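I've rented for years, and I'm done apologizing for liking fake wood floors. My friend Hendrik Visser spent 3000 on real oak for his place in Codberg and now he won't let anyone walk on it in shoes. What's a floor for, then?
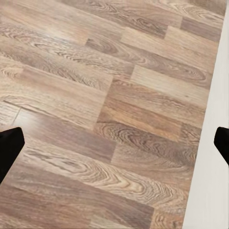
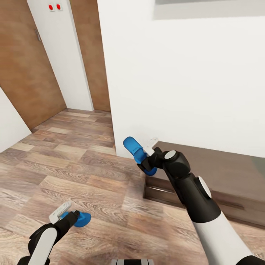
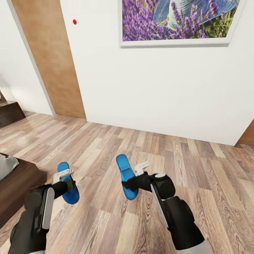
Rendered interiors. The first is a close look at the wood-look planks.

Give me the cheap stuff — printed knots and all. I drop pans. I drag chairs. Come September I'll drag them all back again, and I'll sleep fine.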